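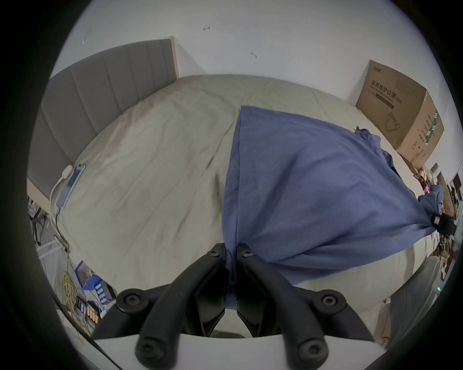 Zoi Theodorakopoulos
Student projects editor, Skiltley

I had three questions written down when I rang Wekesa Nzioka and Eun-ji Bang, and I got through one of them. They're in the second year of the robotics course at Grurnstead, they've been teaching a machine to deal with laundry since January, and they both talk at the same time. I've done my best to untangle who said what!

The project is called Stuvar. The idea is that people do the chore by hand with grippers, the whole thing gets recorded, and a robot arm learns from it later on. So most of the course so far has been, well, folding.

"My mum thinks it's hilarious," says Wekesa. "She says she asked me to fold things for eighteen years and I needed a university to make me do it."

They started with tea towels on a desk and got bored of them quite fast. Beds were Eun-ji's idea. "A desk is flat and hard and it stays put," she told me. "A bed sinks a bit when you push on it, and the sheet comes up with the cloth if you pinch too deep. I wanted the annoying version." (Wekesa, in the background: "She always wants the annoying version.")

I asked what the hardest bit is and they both said corners, straight away. You have to come in low, open wide, close slowly and then lift before you drag. Do it in the wrong order and you've got a fistful of bedding.
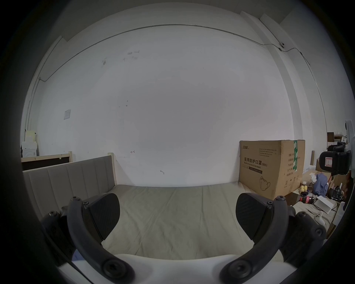 "The other thing is you forget you've got fingers," Eun-ji went on. "Your own hand wants to help. You see a crease and you want to flatten it with your palm, and you can't, the take's no good after that. I spoiled so many in the first fortnight. I used to sit on my left hand."

They keep a notebook of every take, which Wekesa read to me from for quite some time. Their target for the first round was 166 good ones. On the first day they managed 47, and he was so pleased that he rang his tutor, Man-sik Sung, who asked him how many had the cloth starting in the same position. All of them, as it happened. So they started again, and now the rule is that one of them throws the cloth down without looking and the other has to cope with wherever it lands.

"I throw it worse than he does," says Eun-ji. She sounded proud of that.
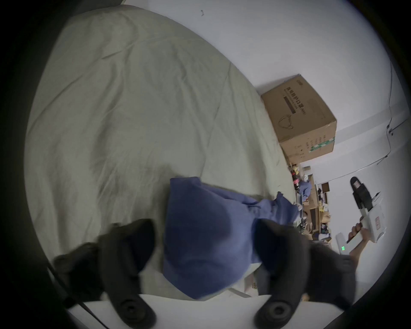

Words: Zoi Theodorakopoulos
Editing: Shona Cosgrove

We did get on to the robot in the end. The first model they trained could find the cloth but kept letting go halfway through the lift, and Wekesa is fairly sure he taught it that himself – he has a habit of loosening his grip early. Eun-ji has been through the notebook marking his takes with a W so they can try training without them. He's taking it well, mostly.

The next trial is on 11th November, in front of the rest of their year and a team from Ngata, the club they share a workshop with. The robot gets 50 goes at a cloth on a bed. I asked how many they'd be happy with and Wekesa said thirty, and Eun-ji said he'd told her twenty that morning.

After that it's pillowcases. "Don't," said Wekesa, when she brought them up, and then they were off again about which end you'd hold, and I put my pen down and made a cup of tea.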